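4.2 Storage tasks with the Kovgate kit

I'll admit I went into this part of the review with low hopes. We had bought the Kovgate starter kit (gripper, wrist camera, the Ghauri control software and a very thick binder) mostly for the pick-and-place work in Section 4.1, and drawers were something I added late, after a colleague at our Rurdale lab asked if the thing could handle ordinary household plastic. So I cleared a table and we started logging runs in March. By the time I froze the data on Oct 1, 2020, we had 1,131 attempts, and 206 of those were on storage pieces.

The keys stayed on the table for all of the storage runs. I wanted one small, shiny, awkward thing near the target to see if Ghauri's object finder would get distracted, and keys on a fob are about as awkward as it gets! 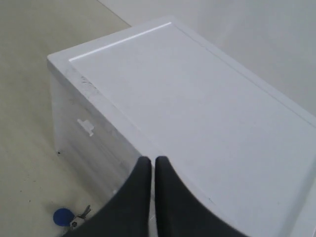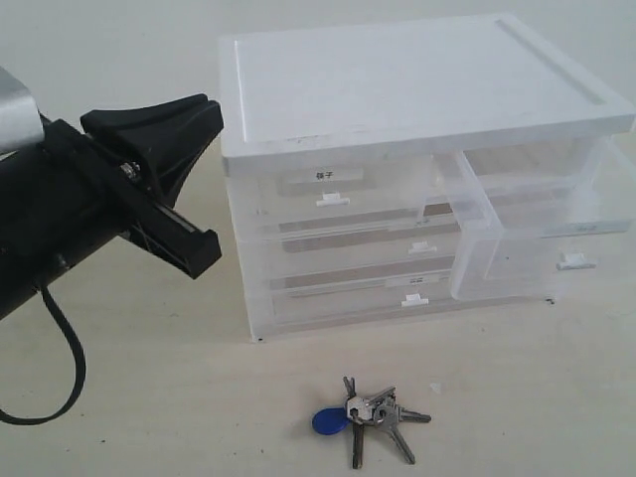 Figure 3. Gripper, white plastic storage and keys, in two views from the storage task.

White plastic against a pale wall is a mean test for any vision system, and the kit's default settings did struggle with it. Ghauri kept losing the edge of the lid, and I spent a whole afternoon fiddling with exposure before I found the low-contrast preset (it's on page 18 of the binder, under "Lighting," where I'd never have looked). With that switched on, the edge finder settled down a lot, and I stopped having to restart runs by hand.

Drawer handles were the other headache. Small tab handles leave the fingers very little to hold, so how you come in matters more than how hard you squeeze. We tried 3 approach angles, and the shallow one was easily my favorite, though it does need more free table in front of the unit. The Clisthorpe gripper we reviewed last year was fussier about this and wanted its own calibration for every angle. Kovgate lets you reuse one, and I can't tell you how much time that saved me.

My main gripe is the cable. It needs a better clip, and I ended up checking it before every batch. Grip force settings are covered in Section 4.3.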